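Oct 11, 2021

Rain all morning, and I had the kitchen to myself until nearly noon, so I'm writing this up while it's fresh. I spent most of yesterday at the Rurkari showroom with Fatima Rampersad, looking at the Jirov two-arm kit. I have been circling that thing since July like a kid outside a bakery, and I told myself I'd go, ask every question on my list, and come home without signing anything. I did come home without signing anything. I did not get through the list.

Fatima met me at the door and had coffee going, bless her. She's been with Rurkari since they were two people and a van, and she doesn't push. I told her straight off that what I need is help with the gift boxes and the returns bench, all that small fussy sorting that eats my afternoons, and that I was not interested in watching a robot wave at me. She laughed and said the waving costs extra.

So we sat down and went through the quote first. The kit is two arms, two grippers, the beam they mount on, the enclosure panels and the control software, and then there's the monthly support, which comes to $79. Training is separate. I didn't love that. Kagiso Oosthuizen, who bought his through Ngcobo last year, told me his training was thrown in, and I said so to Fatima, and she wrote it down and promised to ask. I think she will. She's the kind of person who writes things down and then reads them again later.

What I really wanted was to see both arms working on the same small thing, since that's the part I could never get my old Avitz to do. (Of course it only had one arm, poor old thing, so I can hardly blame it!) I must have pushed a thousand boxes against a block of wood so that machine could get hold of them. Fatima said to pull up a stool and stay as long as I liked, and I took her at her word. 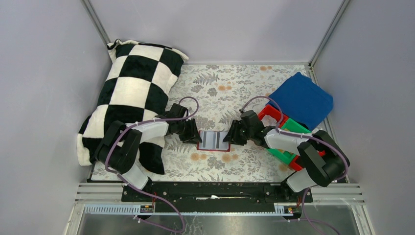
I tried the teaching part myself after that, and I was slow. You guide the arms through what you want and the software keeps it as a routine, and you can go back and fix one piece without doing the whole business over again. I made a mess of my first routine and saved it under the wrong name, and then couldn't find it, and Fatima let me hunt for a good while before she leaned over and showed me the search box. The menus could be friendlier. The print on the screen is small, too, even with my good glasses on, and she says there's a setting for it but we never did find it.

I liked how quiet it was. We talked the whole time in our ordinary voices. With the Avitz I have to shut it off to answer the phone, and half my customers must think I run a sawmill.

My worries, so I have them in one place and can't pretend later that I didn't think of them. The cables, first of all. They need room to swing, and my bench is up against the wall with the shelf over it, so either the shelf goes or the bench moves. Then the floor back there, which slopes toward the drain. Fatima says the stand can be leveled, but she hasn't seen my floor. And the warranty is 2 years on the arms and 3 on the beam, with nothing in writing that I could find about the grippers, and it's the grippers I'd expect to wear out first, with me in charge of them.

I called Kagiso last night to go over it all and we were on the phone far too long. He's happy with his. He says the first month he wanted to throw it in the river, and then one morning he noticed he'd finished the returns before lunch. He has 706 hours on his and has replaced one cable. He also thinks I should ask for the longer trial, and that I should have asked while I was sitting there drinking their coffee, and he's right about that.

I'll call Fatima about the trial and the training once I've measured the back room. Need to find the tape measure. I think it's still in the car from when we did the curtains.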